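Moving the mail off Fovanent

I have run mail for my own domain since college, and for the last six years the actual machine has been a small virtual server at Fovanent. In June they sent the notice that the old plan was going away. The replacement costs more and puts customers behind a shared outbound address, and a shared outbound address is the one thing I can't accept for mail. I moved everything to Skarnitz over two evenings. These are my notes, mostly so I can find them again.

The setup is ordinary. Postfix for sending and receiving, Dovecot for reading, rspamd for filtering, one domain with a few aliases and 5 mailboxes. Four of those belong to relatives who do not care how mail works and will call if it stops. The mail itself is small by current standards. My own archive folder is the largest at 3,066 messages, and most of its bulk is scanned tax documents I should have put somewhere else.

First step was DNS. I lowered the TTL on the MX record and the A record for the mail host to 200 seconds, and did it two days ahead so the old, longer value would have expired everywhere before I changed anything. My registrar's panel accepts any number you type and then silently rounds it up to 300. I only saw that when I queried the name server directly. It made no difference in the end, but I'd check it if you plan to cut over in a narrow window.

Second step was the reverse record. Skarnitz lets you set this from the control panel, and it took a few minutes to appear. The forward and reverse names have to match, and the name Postfix announces in its greeting should match both. I had myhostname set to the old machine's internal name, a leftover from the build before last, and had been getting away with it for years. It's now correct.

Third was copying the mailboxes. I looked at dsync and at plain rsync and used rsync, on the grounds that both machines store mail as Maildir and run the same Dovecot version. The first pass ran while the old server was still live. The second ran after I had stopped Postfix and Dovecot on the old side, and took under a minute. Two things to watch here:

The numeric user ID for the mail user was different on the new machine. rsync run as root maps owners by name where the name exists on both sides, so this should have been fine, but I had passed the numeric-ids option out of habit. Everything arrived owned by a user that didn't exist. One chown fixed it.

The Dovecot index files should either be copied in a consistent state or deleted and rebuilt. The uidlist file must be kept. If you lose it, every client decides that every message is new and downloads the lot again. I kept the uidlist files and deleted the indexes, and the clients noticed nothing.

Certificates were the slow part. I had intended to issue a new one on the Skarnitz machine before the cutover, but the HTTP challenge needs the name to point at the machine asking, and it didn't yet. I copied the existing certificate and key across instead and let the new machine handle renewal later. The DNS challenge would have avoided this. My registrar's API only accepts calls from a listed address, though, and the listed address was the old server. I've since added the new one.

The one real fault was in rspamd. I copied the configuration and forgot the Redis data, so the Bayes classifier started with nothing. It won't score a message at all until it has learned enough samples of both kinds, and the default minimum is 200 of each. I fed it the junk folder first and came up with 192 messages, which was irritating. I could have lowered the minimum. I went back to the old server, dumped the Redis database and loaded that, which is what I should have done to begin with. Filtering has been normal since.

Deliverability turned out better than I expected. The new address had no entries on the lists I checked, and the large providers accepted test messages to the inbox on the first try. The exception was the ISP my aunt uses, which deferred everything with a temporary error for most of a day and then let it all through at once. That is greylisting or something close to it, and there is nothing to do about it except leave the queue alone. I did not leave the queue alone. I flushed it four times, and as far as I can tell that had no effect in either direction.

Asuka Sugawara wrote after my last post on this subject to ask why I don't run a secondary MX. I used to, on a machine at Turcotte. A sending server is expected to queue and retry for several days, so a backup mostly collects spam that was aimed at it on the theory that backups are filtered less well. Mine was filtered less well. I shut it down and haven't missed it.

Backups go nightly with restic to a box at Gritevside – same schedule as before, new repository. I did a full restore to a scratch directory at 7 a.m. the day after the move and compared the file lists. They matched, apart from messages that had arrived in between.

The old server stays up until the end of the billing period with Postfix stopped and the firewall closed on port 25. After that I'll wipe it and cancel. Still to do: raise the TTLs again, publish the new DKIM selector and retire the old one, and find out why the weekly log summary has started arriving twice.

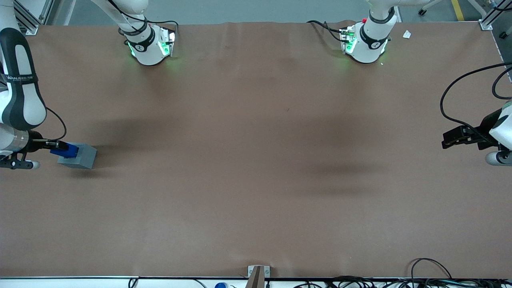
The duplicate summary is probably cron. I copied root's crontab across by hand, and the package installs its own entry in cron.weekly. I'll remove mine and see what comes in next time.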